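The shirt pile gets a system (finally)

So I've been folding T-shirts the wrong way for most of my adult life, or at least that's what Kartini Tambunan told me when she opened my drawer looking for something to sleep in. She wasn't mean about it! She just stood there for a while, and then she asked if I had 2 minutes.

Her way goes like this. Shirt face down, smooth it out with your forearms (she's very firm about forearms), sides in to the middle, sleeves back on themselves, then up from the hem in thirds. Collar ends up on the outside so you can tell what you've got without digging. I'd always folded mine in half down the front like a book, which leaves that crease right over your belly button, and I'd never once connected the two things.

Shirts with a proper collar are a bit different. You want the collar lying flat and poking out at one corner or along the top, never tucked under, or it dries into a weird wave and you'll be ironing it anyway. Purple ones show it worst, I've found. Lavender especially.
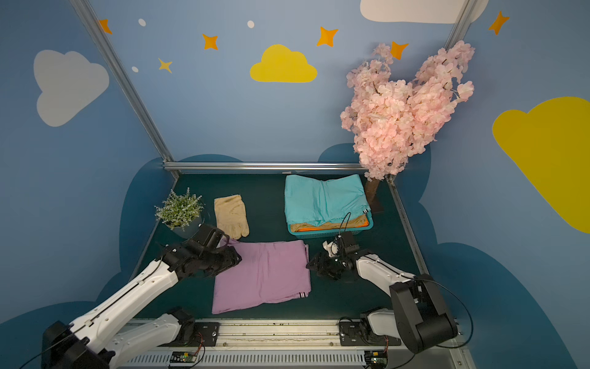
The basket was my other problem. I used to fold on the bed, pile everything up, and then carry the pile down the hall with my chin on top of it. Now the basket stays next to me and each thing goes in as it's done, heavy stuff first – sweatshirts, towels, anything thick – and the thin shirts on top where they won't get squashed. Kamarul Kusuma does his standing up on edge like files, and good for him, but mine fall over the minute I take one out.

Cotton tees are still my weak spot. The soft ones won't hold an edge, and by the time you've got one corner where you want it the opposite one has wandered off. What helps is picking the shirt up by the corners and giving it one good shake before you lay it down again, then working out from the wrinkles with your palms. Hem last! I kept starting at the hem and it pulled everything crooked. 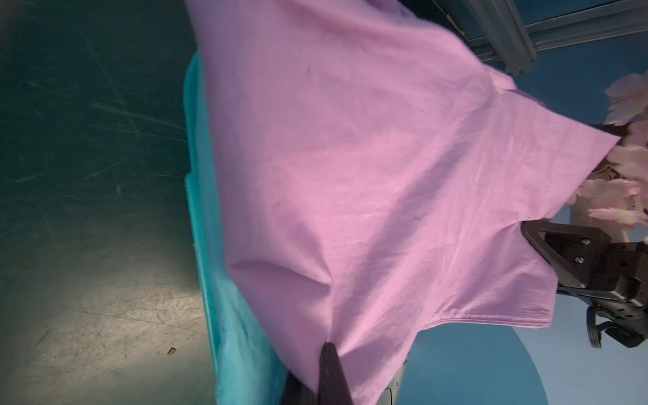 I also quit trying to fold on top of other laundry. Anything fuzzy underneath grabs the cotton and you end up smoothing two things at once. Clear the surface, one shirt at a time, put it away, next. It's slower for the first five or six and then you get a rhythm going and it's kind of nice, especially with the radio on.

I did the whole lot on Monday night and the drawer closes now, all the way, without me leaning on it. Socks are still in a grocery bag on the closet floor. Kartini hasn't seen those yet, and she's back in November, so I've got some time.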